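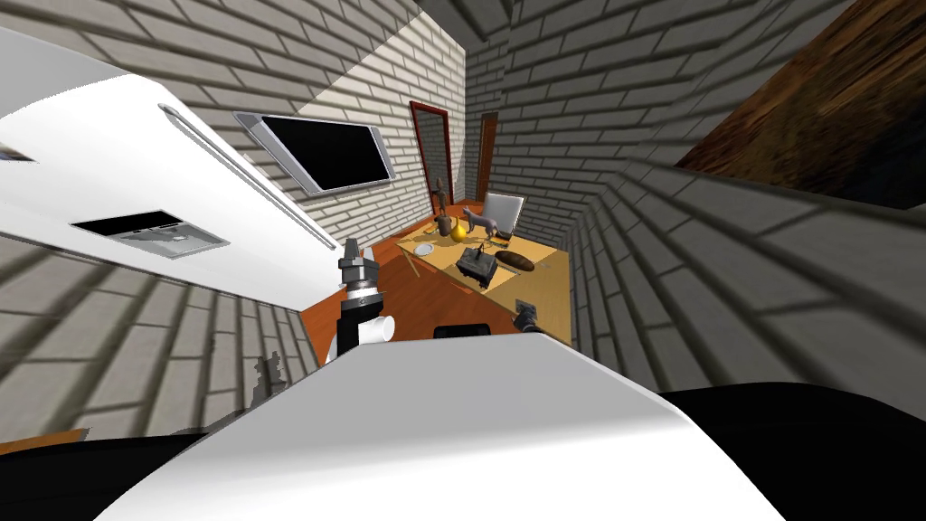
O que faz uma consultora de empresas?
Ajuda outras empresas a resolver problemas que elas, sozinhas, não estão a conseguir resolver.

Eu trabalho nisto, e os meus sobrinhos acham que passo o dia a dar palpites! Bem, um bocadinho é verdade. Mas antes do palpite vem muita pergunta.

Imagina uma loja de brinquedos chamada Jostaler. Em setembro vendeu 500 piões, mas tinha comprado 2000 (ui!). O dono chama a minha equipa, a Druvier, e lá vamos nós: quanto custa cada pião? Quem os compra? Estão numa prateleira onde as crianças chegam? Falamos com os empregados, fazemos contas e vemos o que fazem as outras lojas – às vezes ficamos 7 dias só a ouvir.

Depois escrevemos um plano. Pode ser baixar o preço, ou juntar dois piões num pacote, ou encomendar menos da próxima vez. Quem decide é sempre o dono – a loja é dele, nós só damos ideias.

E tu, se tivesses uma banca de limonada e sobrasse meio jarro todas as tardes, o que mudavas primeiro?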